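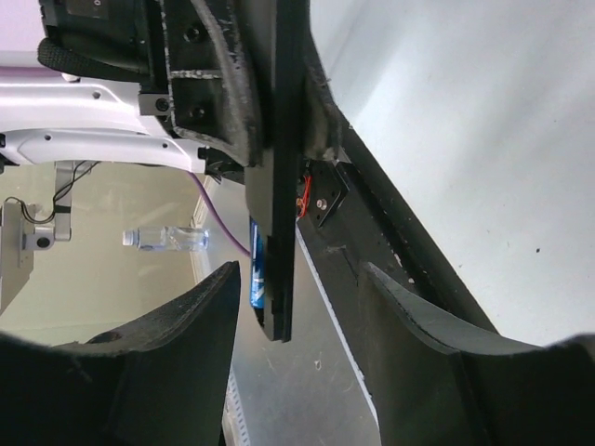
Unit 2 – Care of the two-arm cell
Dalstead lab handout, I. Rothe

Clear the table and cut power at the wall before touching either arm. Wipe the finger pads with a damp cloth. Replace any pad that is torn.

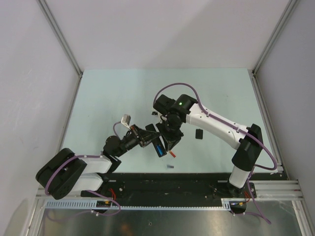 Check both arm bases for loose bolts, then follow each purple cable from base to wrist. It must not pull tight at full reach – rerun it if it does.
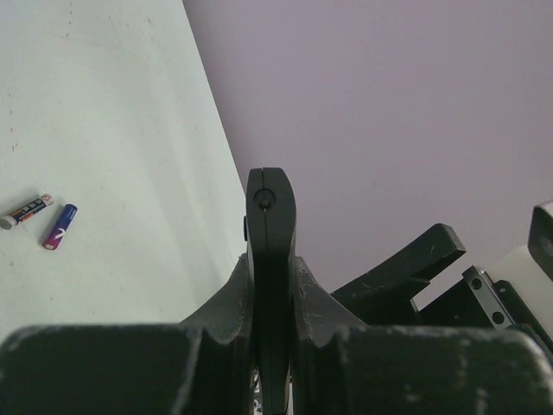
Close each gripper by hand. Grit in the rail is the usual cause of a stiff stroke; brush it out dry.

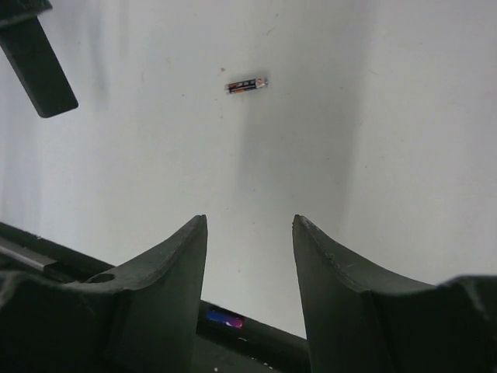 Restore power and run test 16 with one AA cell. Log faults under code 302.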